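Vornach Color-Safe Laundry Concentrate, Unscented

Item: Erville liquid range
Size: 800 ml bottle
Form: liquid, for machine or hand washing
Suitable for: cotton, cotton blends, polyester, knitted elastic
Not suitable for: wool, silk, leather trim

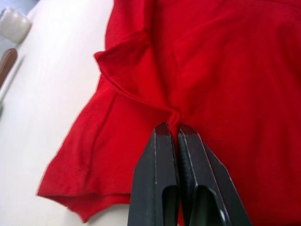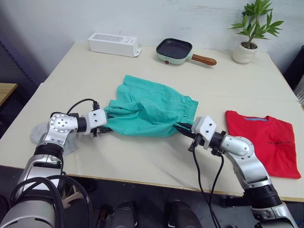

Brightly colored clothes: wash separately the first time.

Leonora Ignacio asked whether the cap should be filled to the top line for a normal load. It should not. The lower line is 29 ml and covers a standard load in soft or medium water. The upper line is for heavy soil or hard water only. Overdosing leaves residue in seams and waistbands and makes dark colors look dull.

Product details
Vornach contains no bleach and no optical brighteners. A dye-transfer inhibitor holds loose dye in the wash water so that less of it settles on other items. It does not stop dye from leaving the fabric, and it will not remove a stain that has already been dried in.

Dosage
Standard load, soft or medium water: 29 ml
Heavy soil or hard water: 50 ml
Hand wash, small basin: one teaspoon

Directions
Sort by color. Close zippers and turn printed items inside out. Pour the dose into the detergent drawer, main wash compartment. Wash cold or warm as the care label allows. For hand washing, dissolve the concentrate before adding clothes, and do not soak new red, navy or black items. Rinse twice.

One bottle gives 27 standard loads at the lower line. Loads with extra rinses use the same dose.

Storage
Keep upright between 5 and 30 degrees Celsius. The liquid turns cloudy if chilled and clears again at room temperature. Use within a year of opening. Keep away from children. In case of eye contact, rinse with plenty of water.

Packaging
The bottle is made from 100 percent recycled plastic. The cap is a different plastic and should be sorted according to local rules. Refill pouches fit the same bottle and are sold by the case under the Amaral name.

Related items
Vornach Stain Gel
Flemum Wool and Silk Wash
Flemum Mesh Wash Bag, medium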